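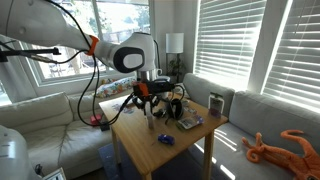 Square table with honey-colored top, shown with a clear bottle, headphones and a toy car.

Stesance adds square table to Flima living room line

August 2024 – Stesance has extended its Flima range with a light wooden square table for small living rooms. The table measures 102 cm per side and is placed between the range's side tables and its dining models.

The tabletop was developed for mixed household use: toys, papers, drinks and food containers. Before release, the surface finish went through 160 cleaning cycles at the company's workshop.

"The brief was one table for the whole room – near the sofa, in daylight, with everything left on it," said Gobnait Heffernan, product manager at Stesance.

The table ships flat with four legs and one hex key. Orders open to retailers this month under item number 705.

Press contact: Yusri Lau, Stesance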